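Trimo Hand-Guiding and Remote Teaching Kit

Posted in March by Najwa Shboul

Print this page | E-mail this page

If you have ever spent a whole afternoon typing in waypoints for a job your own hands could do in a few seconds, the Trimo kit was made with you in mind. It lets you show the arm the task, either by taking hold of the wrist and walking it through the motion, or by sitting back with the Osel handset and steering from across the room. Every pass is saved as you go, and the controller holds 2000 of them before you need to move any off.
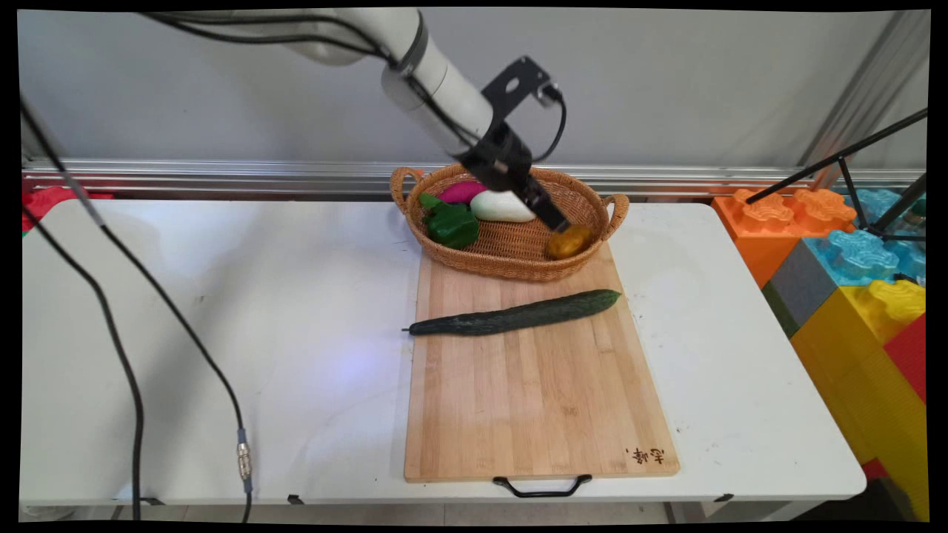

Remote teaching is the mode most of our customers settle into, and we'd gently suggest you start there too. The handset follows your wrist and your finger pinch, so closing on something feels natural after a morning's practice. Begin with things that vary in shape – a basket holding a dark green bell pepper and a rounder yellow-orange vegetable makes a lovely first lesson, with a narrow-fingered gripper coming down at a slant from above. Take your time over the approach, and do repeat it from a few different sides!

The kit comes with the handset, the guiding grip, 7 cable clips and a printed guide by Nadine Saliba, who has answered more setup questions than anyone here. Order as part no. 506 from Fustar or through Darwish.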